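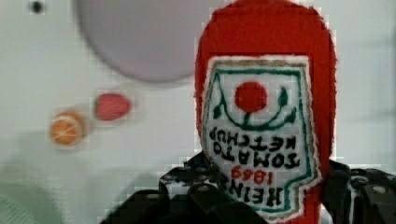
Soriano Park Baseball Ground - Pre-Season Safety Checklist, with Comments

Inspection carried out October 2023, ahead of the winter works. The next full inspection is due in April, before the first home game. Items are marked OK, ACTION or CLOSED. CLOSED means the area is out of use until the work has been signed off.

1. Playing field

1.1 Infield surface level, no holes or ridges - ACTION
There is a lip where the infield dirt meets the outfield grass, worst behind second base. A ground ball will kick up off it. Rake out and re-edge before any fielding practice.

1.2 Bases anchored and flush - ACTION
First and third are sound. The anchor at second has lifted and the base rocks when stepped on. Replacement sleeve ordered from Navex.

1.3 Home plate secure, edges covered - OK

1.4 Pitcher's mound - ACTION
Landing area worn into a hollow. Fill with clay, tamp and cover. Rubber is firmly fixed and has been turned once already, so the next replacement will need a new one.

1.5 Outfield grass - OK
Two sprinkler heads in left field sit slightly proud of the turf. Both were pushed down by hand and stayed down. Check again in April.

1.6 Warning track - OK
Thin in the right field corner but still clearly different underfoot. Top up when the clay is delivered.

2. Fences and netting

2.1 Outfield fence, panels and posts - ACTION
Fence was walked from both sides. Cap missing from the top rail near the 400 sign, leaving a bare metal edge at shoulder height. Taped for now. Tape is not a repair.

2.2 Backstop netting - OK
No tears. Bottom cable tight. Netting was fitted by Fosberg and their tag is still on the left-hand post.

2.3 Dugout screens - ACTION
Home side good. Visitors' side has a gap at the step end wide enough for a ball to pass through. Lace a new strip over it.

2.4 Gates open outwards and latch - ACTION
The equipment gate on the third base side does not latch unless lifted. Rehang.

3. Batting cages and bullpens

3.1 Cage 1 net and frame - OK

3.2 Cage 2 net and frame - CLOSED
Net has worn through at the back, level with a batter's waist, and the top cable has slackened so that the roof sags into the hitting area. Not to be used with a machine, a tee or front toss. Padlock fitted and notice put up.

3.3 Pitching machine - ACTION
Zodine machine. Wheel guard is in place but one of the bolts is a mismatched replacement and too short. Feed light works. Lead has a nick in the outer sheath close to the plug - cut back and refit.

3.4 L-screens - ACTION
One of the two has a bent foot and leans. Withdraw until straightened. Padding good on both.

3.5 Bullpens - OK
Home bullpen is close to the foul line with no barrier. Same comment as last year: a spare player with a glove should stand between the catcher and the field whenever it is in use during a game.

4. Seating and public areas

4.1 Bleachers, boards and fixings - ACTION
All 532 seats checked. 19 have loose or missing bolts, mostly in the top two rows on the first base side. Tape off the worst and refit the rest before spectators are let in.

4.2 Handrails and steps - OK
Nosing strip on the bottom step is wearing smooth. Still has grip.

4.3 Foul ball warning signs - ACTION
The sign by the car park has faded and cannot be read from the path. Replace with the larger size.

4.4 Walkways clear and even - OK
Leaves on the ramp behind the stand. Swept during the visit.

5. Emergency equipment

5.1 First aid kit, dugouts - ACTION
Home kit full. Visitors' kit has no cold packs and the eye wash is out of date.

5.2 Defibrillator - OK
Status light green. Pads in date.

5.3 Vehicle access for ambulance - ACTION
Gate key tried and works, but the roller was parked across the inside of the gate. It has been moved. Keep this space clear at all times, including out of season.

5.4 Lightning procedure displayed - OK
Copy in both dugouts and on the scorer's box door.

6. Floodlights

6.1 Poles, visual check only - OK

6.2 Lamps - ACTION
Around 11 lamps are dim or out across the four poles. Right field is noticeably darker than left. No evening games until relamped. Training may go on in the infield, without live batting.

Items marked ACTION should be dated and initialled in the site book when finished. Cage 2 stays locked until the new net has been fitted and rechecked.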